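Folding and Baskets - Frequently Asked Questions

Questions we get at the Clavine counter and by email, mostly about the fold-and-basket service and how to keep it going at home. Short answers. If yours isn't in the list, write to us.

What do you fold?

Towels, blankets, throws, tablecloths, bed linen, T-shirts, sweaters, baby things. Not suits. Not anything with pleats - that goes to pressing, different page.

Do I have to bring a basket?

No. You can borrow one of ours, deposit is $2, you get it back when the basket comes back. Own basket is fine too. Put your name on it please. On the outside.

What size basket should I get for home?

One that fits on your table with room left over to fold next to it. People buy the huge ones and then there's no space to work, so the whole pile ends up on the bed. A shallow open one, rectangular, with holes in the sides. Cloth needs air, even when you think it's dry.

Is a lid useful?

For storage under a bed, yes. For everyday, no. You'll take it off once and never see it again.

How do I fold a throw so it fits?

Flat on the table first. Halve it the long way, then again, then bring the ends in toward the middle and close it like a book. Smooth with your forearm between each fold, your hand is too small. Last flap gets tucked under, after you've pressed the air out.

Mine comes out puffy. What am I doing wrong?

Probably nothing. Thick cotton and fleece keep air in them. Press down from the fold toward the open side so the air has somewhere to go. Some wrinkles on top are normal and we don't redo a bundle for that.

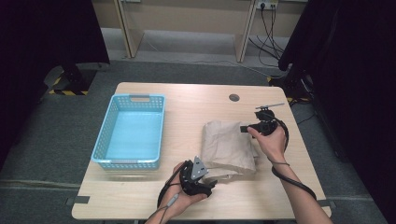

Folke Söderlund
Folding table and customer questions, Clavine

I answer most of these so blame me for the spelling. Basket on the left, cloth on the right, that's how I like a table. Blue mesh basket, handle slot at the short end, easy to pull toward you. Beige cloth already in its bundle but with a flap still loose toward the near side - that flap is what people ask about most. Tuck it before you lift. If you lift first the whole thing opens up again and you start over.

Which way should the basket face?

Long side running away from you. Takes less of the table's width and you can drop a bundle in at the far end without leaning over the rest. Left-handed people sometimes swap sides, works just as well.

Fold side up or down in the basket?

Down if you stack flat. If you file things upright then the fold goes up, so you can grab one without dragging out its neighbor. Pick one and tell the rest of the house.

Do I need a special table?

No. Any flat table at hip height. Wipe it first, crumbs get into everything. We use Golard wipes at the counter but a damp rag does the same job. Let it dry beofre you put cloth on it.

How do I clean the basket?

Plastic ones - lukewarm water, dish soap, an old toothbrush for the little holes. Upside down on a towel till dry. Fuzz collects in the corners, get that out dry before any water or it turns to paste.

Can I leave wet things in it?

An hour, fine. Overnight, no. Holes help but not that much, the bottom layer will smell.

How long does the service take?

Drop off by Tuesday noon, pick up the next afternoon. Big loads a day longer. October is slow because everyone brings in the winter blankets at the same time.

What if something is missing?

Ask for Ronja Engebretsen, she keeps the shelf of stray items. Tell her color and rough size. Single socks we hold till the end of the month.

Can someone show me how to do this?

Yes, there's a short folding class, Frøydis Solheim runs it. Bring one thing from home you can't fold. Fitted sheets are alowed but only one per person, they eat the whole evening.

Do you deliver?

Not right now. Counter pick up only.

I have a question that's not here.

Email the counter, put FOLDING in the subject line or it lands with the dry cleaning mail. Photos of the problem are welcome.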